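To: Celton Judo Club members' list
From: Hussam Salameh, Secretary
Subject: Re: Junior grading, October

Members are advised that the junior grading will be held on Friday at Ellery Hall. Mat fees are unchanged.
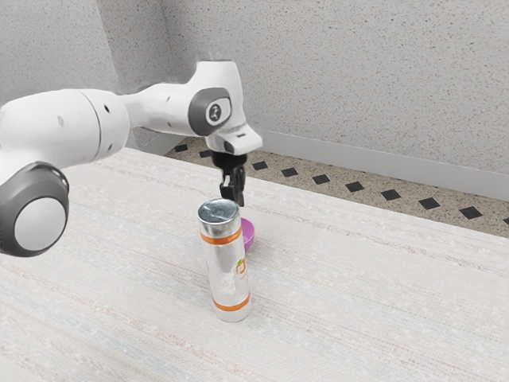 Silver can on a light-coloured table, with the arm above.

Tanner Melnyk wrote:
> Could the club confirm the minimum age
> and whether parents may stay to watch?

The minimum age is eight. Parents may remain in the gallery, which seats 40.
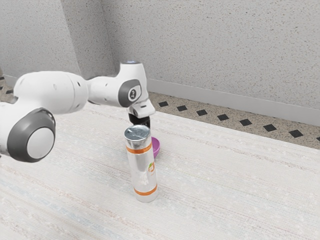

Candidates should report to the desk by 5.30 pm with their licence. Belts must be tied before they step on the mat. For the breakfall, the arm should reach across the body with the hand pointing downward, much as the white arm reaches over the tabletop with its gripper lowered, before the palm meets the mat.

Judogi must be clean and free of tears.

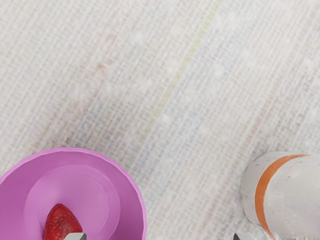
Off-white weave, close up.

H. Salameh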